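Emero Choir Recorder: Set-Up Guide
Section 8. Recording a Concert for Radio
Revised 2/11/25

Read Section 2 (Power and Cards) before you start this one. The steps below take you from an unpacked recorder to a set of files that a station can air. They apply to unaccompanied choirs and to choirs with a small group of instruments.

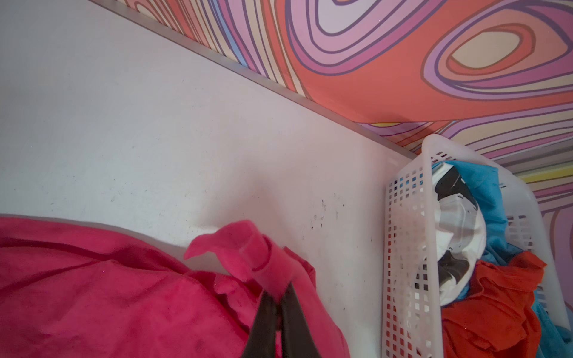
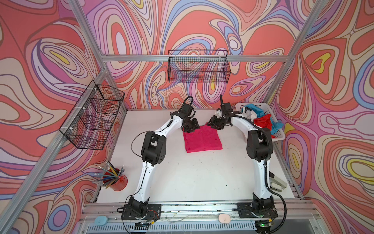
The Emero records two main microphones and up to two spot microphones, each to its own file. Place the recorder where you can see its meters from your seat during the whole concert, out of the main aisle and away from heating vents. Any steady table will do. Bare tabletops pass knocks and footsteps into the case, and the built-in talkback microphone picks them up, so lay a folded towel under the unit, the size and thickness of the pink one on the white table in the second picture. Do not let the cloth cover the slots on the left side of the case. If the recorder has to stand on the floor, use the rubber feet supplied in the accessory bag.

8.1 Before you go to the hall

1. Charge both batteries until the lamp on the charger is green.
2. Format the card in the recorder. Formatting on a computer can leave the card readable but slow.
3. Set the clock. The recorder stamps each file with its own clock time, and the log sheet in 8.5 depends on it.
4. Open Menu > Project and enter a short name. Letters, digits and hyphens are accepted. Spaces are not.
5. Open Menu > Files and check the take counter. If it is close to 998, reset it. The recorder stops at take 998 and will not start another until the counter is reset or the card is changed.
6. Pack the log sheets, two pencils, the cable ties and the stand weights.

Note: Ask the choir for the program order and the length of each piece as sung in rehearsal. Printed lengths in scores are often wrong by a good deal, and slow halls make them worse.

8.2 Placing the main microphones

The main pair does most of the work. Spot microphones can help a quiet soloist but they cannot repair a main pair that is in the wrong place.

1. Ask where the front row will stand. Mark the center of that row on the floor with tape.
2. Set the tall stand on the center line, in front of the conductor's position or just behind it. Behind is usually better for the choir and worse for whoever is sitting in the first pew.
3. Fit the stereo bar and both microphones while the stand is low. Tighten the bar by hand only.
4. Hang a weight on each leg of the stand.
5. Raise the stand until the microphones are well above the heads of the back row. Two people should do this.
6. Run the cables down the stand and tie them at the base. Leave a loop of slack there.
7. Tape the cable flat wherever people walk.

CAUTION: Never raise a stand with people seated beneath it. A tall stand with a stereo bar at the top is heavy at the wrong end and will fall if a cable is pulled.

CAUTION: Candles and microphone cable do not mix. If the choir plans to enter by candlelight, ask for the route and move your cable away from it. Do this before taping.

Starting positions by type of program:

Small ensemble, one singer to a part: stand close, bar narrow.
Chamber choir in a curve: stand at the center of the curve, bar at the middle setting.
Large choir on risers: stand farther back and higher, bar at the middle setting.
Choir with harp, fiddle or hand drum: place the main pair for the choir first, then move the instruments until the balance is right. Instruments are easier to move than sopranos.
Procession from the back of the hall: leave the main pair where it is. The distance will be heard in the recording and most producers like it.

8.3 Setting levels

1. Switch on the recorder and let it stand for 20 minutes before you set levels. The microphones settle during this time.
2. Press INPUT and check that channels 1 and 2 show a microphone symbol.
3. Turn the limiter off.
4. Ask the conductor for the loudest passage in the program. Ask for it by name if you know it. A conductor who is asked for "something loud" will usually give you the first piece.
5. Set both main channels so that the meters reach the lower edge of the yellow area and no higher.
6. Press LINK so that both channels move together.
7. Turn the limiter back on.
8. Lock the panel by holding MENU until the key symbol appears.

Note: Choirs sing louder in concert than they do in rehearsal. The space above the yellow edge is there for that. Do not use it up at the sound check.

Note: Very soft openings, such as a single low voice or a drone, will hardly move the meters. Leave the level alone. A soft opening can be raised later in Loviva with no harm, but a clipped climax is lost.

If channels 1 and 2 differ by a lot while the whole choir is singing, look at the stand before you look at the recorder. In most cases the bar has turned on its thread. With double choirs, listen to each group separately before you decide that anything is wrong.

8.4 Room sound and talk

A radio program needs sound to go under the announcer and between the pieces. Record it in the same hall with the same microphones.

1. With the hall empty and the doors shut, record two minutes of silence. Write ROOM on the log sheet.
2. When the audience is seated and before the choir enters, start the recorder and leave it running. This take will give you the murmur of the hall.
3. Do not stop the recorder between pieces. Applause, page turns and coughs can all be cut later.
4. At the intermission, stop the recorder, check the card and the battery, and start a new take before the audience returns.

If the conductor speaks from the stage, put a spot microphone on channel 3 for it. Do not rely on the main pair. Speech that sounds clear in the room is often a blur on the main microphones, and it is the first thing a station will complain of.

Interviews are best done on the day of the dress rehearsal. Find a small room with curtains or coats in it. Ask each guest to say their full name and how it is pronounced, and keep that on the recording for the announcer.

8.5 Keeping the log

One person should keep the log and do nothing else. Use one line per piece. Write the clock time from the recorder's display when the piece begins, the title, the soloist if there is one, and anything that went wrong.

A filled-in log might begin like this:

Take 2, ROOM, hall empty
Take 3, audience in, announcement by W. Inthanon
Take 3, procession, solo S. Suksawat, door noise at start
Take 3, second carol, clean
Take 3, third carol, solo P. Nuchit, false start, begins again
Take 3, organ interlude, T. Kamolrat, truck outside near the end

Copy titles in the original language exactly as they are printed in the program, with all accents and other marks. The station will need them for its playlist and for rights reporting. Add an English title in parentheses if the program gives one.

8.6 Moving the files

1. Stop the recorder and wait until the red lamp goes out.
2. Turn the power off and take out the card.
3. Slide the lock tab on the card.
4. Copy the whole project folder to your computer, then copy it again to a second drive.
5. Open the first and last take on each copy and play a few seconds of both.
6. Keep the card locked until the program has aired.

CAUTION: Do not remove the card while the red lamp is on. The take being written will be lost, and earlier takes may be lost with it.

8.7 Building the one-hour program in Loviva

Loviva opens an Emero project folder directly. Choose File > New from Recorder and pick the folder. Each take appears as one block with its clock times along the top, so the times on your log sheet can be typed straight into the Go To box.

1. Choose the One-Hour Special template. It opens with markers for the opening, the breaks and the close.
2. Ask the station for its own clock and move the markers to match. Stations differ in where they place news and local announcements.
3. Find each piece from the log and mark its start and end. Keep the ring of the hall after the last note.
4. Drag the pieces into order. This does not have to be the concert order.
5. Place the announcer's tracks between the pieces, with ROOM under them.
6. Shorten the applause with a slow fade. Keep it at full length once, at the end.
7. Check the total time shown at the bottom right. The figure turns red when the program runs over.
8. Choose Export > Broadcast and select the file type the station has asked for.

Leave the fades between pieces longer than you would for a disc. Listeners in cars will not hear the end of a long fade, so do not place an important word on top of one.

Note: If the template reports a gap, it is usually a silence inside a piece. Some settings have long rests. Right-click the warning and choose Accept Gap. The station's own silence alarm may also react, so mention the spot in your delivery sheet.

8.8 Problems

The recorder will not start a take: check the card lock tab, then the take counter (see 8.1).

Low rumble on every channel: look for a ventilation fan, and ask for it to be turned off during the concert. If it cannot be, switch on the low cut for channels 1 and 2.

Ticking on one channel: replace the cable. If the ticking moves with the cable, throw the cable away.

Choir sounds distant: move the main stand forward before raising any levels.

S sounds are sharp: lower the stand slightly or tilt the microphones toward the back row.

Loviva shows the takes in the wrong order: the clock was changed during the project. Use View > Sort by Take Number.

Replacement stereo bars, rubber feet and stand weights are listed under Pascu parts in the back of this guide. Corrections to this section should be sent to Azra Ionescu, Gison Manuals, before the April printing.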